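Gripper closes on fabric fine, then drops it two seconds later

plollwood_basement
Posted in Home Builds and Shared Shops, 17 replies hidden

I've been trying to get a two-finger gripper to pick up clothes and put them in a pile. My ambitions were once larger. The arm is a secondhand Zelimley kit on a rolling cart, the gripper closes with two linkages, and the controller runs a script I wrote in March and no longer fully understand.

Rigid stuff is no trouble. It will move a paint can lid all evening. Give it a T-shirt and it closes, lifts about a hand's width, and lets the shirt slide out as if it had changed its mind. I've raised the motor current limit from 200 to 373 (milliamps, according to the manual, which has been wrong before). The shirt still falls and now the motor smells like a toaster.

Fingertips are bare printed plastic. Do I need a bigger motor?

omelgate_shop_rat

Bigger motor. I put one on mine and never looked back.

slowservo

Please don't buy a motor. You have slick tips and a bad grasp point, and more current will get you a firmer version of the same failure.

Things to try, cheapest first:

Glue a strip of rubber to each tip. Bike inner tube is fine. Scuff the plastic first or the strip will leave with the shirt.

Check that the tips meet flat. On a linkage gripper the tips can toe out as they close, so they touch at the heel and the cloth escapes out the front. Close it on a sheet of paper and tug. If one corner pulls free, shim it.

Stop grabbing from straight above the middle of a flat shirt. There's nothing there to hold. Aim for a ridge or a hump, come in with the tips wide open, press down slightly, then close.

Put the current back to 200 before you cook something.

I do my cloth tests on a bed with the wrist camera on. Dark clothing against white sheets is easy to find, and a mattress gives when you push into it, so a bad depth guess costs you nothing. My workbench has scars from the earlier method.
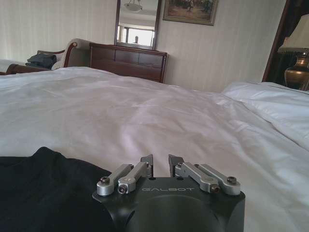 alhassan_nightshift thinks the bed is cheating, and that anything tuned on a soft surface will jam its fingers the first time it meets a table. Fair. I'd still get the grasp working on something forgiving, then move to the table with a folded towel on it, and take the towel away last.

Also log the finger position after closing. If it reads fully shut, you missed the shirt and can retry before lifting. My script gives up after 500 tries, a number I picked when I was more optimistic.

plollwood_basement

Inner tube did most of it. The left tip was toed out too, so I shimmed it with a piece of cereal box. It now holds a T-shirt long enough to drop it next to the pile. Motor still smells.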